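Visit report: Pallis tableware works, Prendberg
2022-08-07

The Pallis works occupies a long brick shed on the north side of Prendberg, between the rail yard and the river. It makes glazed stoneware for canteens, hospitals and school kitchens. I went on one of the summer open days, which are free but need booking, and spent most of the afternoon on the production floor. Our guide was Nikola Zawadzka, the kiln supervisor, and she kept the group to 16 people so that everyone could hear.

The route follows the clay. It starts at the slip house, where ball clay, kaolin, feldspar and quartz are weighed into a blunger and mixed with water. The slip is sieved, passed over magnets to take out iron, and pumped into a filter press. The press turns out flat gray cakes that go straight to the pug mill. Iron is the main concern at this stage. A particle too small to see in the raw clay shows up after firing as a brown speck under a white glaze, and the piece is sold as a second.

Plates are shaped on roller heads. A slice of pugged clay drops onto a plaster mold, the mold spins, and a heated steel head comes down and spreads the clay to the profile. The mold gives the upper face of the plate and the head gives the back and the foot. Molds wear, and the first thing to go is the sharpness of the edge. Pallis retires a mold after 200 pressings, which is conservative, and the used plaster goes to a cement maker.

Drying gets more attention here than I expected. Flat ware warps if the rim loses water faster than the center, and the warp may not appear until the glaze firing. The dryer is a slow chain conveyor in three zones, humid at the entrance and dry at the exit. Two years ago the company rebuilt the air ducts so that the flow comes from below the mold. According to Zawadzka, this did more for the reject rate than the new kiln did.

After drying come fettling and sponging, both done by hand at a bench with a turntable. The seam at the rim is taken off with a blade and the edge rounded with a damp sponge. It is quick work and hard on the wrists, and the staff change places every hour.

The color range is chosen for use as much as for looks. The Cirillo line, a shallow plate with a low rim, is made in strong plain colors for dementia wards and nurseries, where pale food on a white plate can be hard to make out. The design office checks each color against light table surfaces before a glaze is approved. Pinks are difficult. The chrome-tin stain that gives a good pink is sensitive to zinc in the glaze and drifts toward brown if the recipe is not kept clean. Cyan, from a vanadium-zircon stain, is much more forgiving.
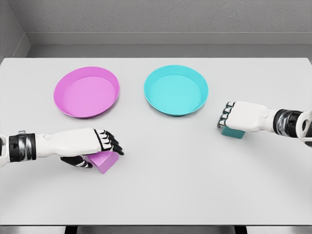

Shallow plates in pink and cyan on a light tabletop (computer rendering).

Glaze is applied by spray on a rotating carousel. The foot is wiped on a wet belt so that it does not stick to the kiln shelf. Overspray is collected in a water curtain and settled out, and the sludge from mixed colors is used in a dark brown glaze for plant pots. The pots are sold only in the factory shop.

The tunnel kiln is the largest item on the site. Cars loaded with shelves move through it at a fixed rate, and the full cycle takes 15 hours from cold to cold. The temperature curve is shown on a panel beside the entrance. The slowest part of the cooling falls around 550 degrees Celsius, before the cars reach the quartz inversion at 573. Quartz changes volume sharply at that point, and a plate cooled too fast through it will crack with a clean, smooth edge. Zawadzka passed around a broken piece and one with a heating crack for comparison. In the heating crack, the glaze had run into the gap and rounded it off.

Final inspection is by eye and by ear. Each plate is tapped with a wooden rod, and a dull note means a crack. Samples from every batch go to a small lab for thermal shock and edge chipping tests. The edge test uses a pendulum rig made by Sisar, with the weight raised in steps until the rim fails.

Practical notes. Closed shoes are required and are checked at the gate. Ear plugs are handed out before the press room. The kiln hall is very warm in summer, and there is no water point between the dryer and the exit. The shop takes cards and sells seconds by weight. The next open days are planned for May, with booking through the works office.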